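Fisside Reader's Companion: The Orchard Tenant
Reviewed by Oksana Karpenko
Mar 31, 2023

The Fisside companions are study guides to single novels. The volume on Yatsenko's The Orchard Tenant runs to 144 pages, against 2000 lines of notes in the older Tustov edition. I used it alongside the novel with a reading group from October on.

Contents and layout

Each chapter of the novel gets a summary, a list of characters present, and a short analysis. Summaries average two pages. 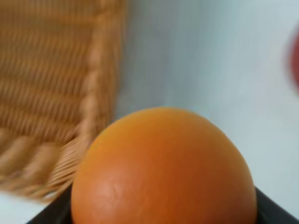
They follow the order of the text and not the order of events, so the flashbacks in part two stay where the author put them. Page references are keyed to the Drirkalwood paperback only. Readers with another printing will have to search by chapter.

Character entries

Entries are alphabetical by first name. This is awkward for the landlord's family, where the novel uses surnames almost throughout. The entry for the narrator gives away the ending in its second sentence and carries no warning. 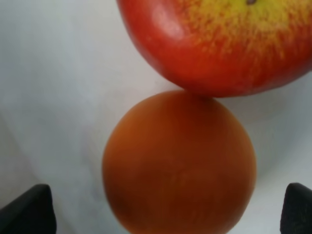 A red apple and a round orange fruit.

Themes and quotations

The guide treats 6 themes: tenancy, debt, inheritance, silence, weather and work. Debt is the strongest section and cites passages from every part of the book. Weather is thin and repeats material from the summaries. Quotations are accurate where I checked them, apart from a dropped line in the auction chapter.

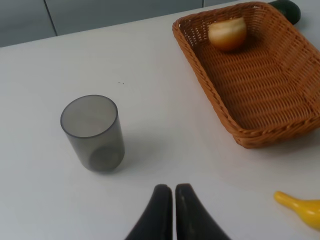 Verdict

Suitable for a second reading or for essay preparation. The index is complete, the binding is sewn, and the type is small but clear. First-time readers should leave the character entries until the end.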